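Pirkilholm cell – gripper safety rules
Minutes, 3rd June
Chair: Ermira Spahić

1. Last minutes agreed.

2. Approach speed. Limit stays at 100 mm/s within 800 mm of a wall or panel. Nikolovski asked for a higher limit – declined for now.

3. Simulation first. Any new path must be run in simulation 4 times before it goes to the Flusano cell. Log the run number and the finger opening.

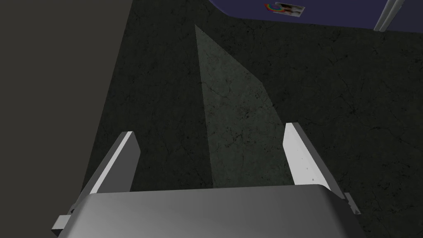 Item 3: simulated view over the gripper, fingers open, nothing held.

4. Rule sheet 534. Wording on open fingers to be redrafted by Fostine. Back to this group in August.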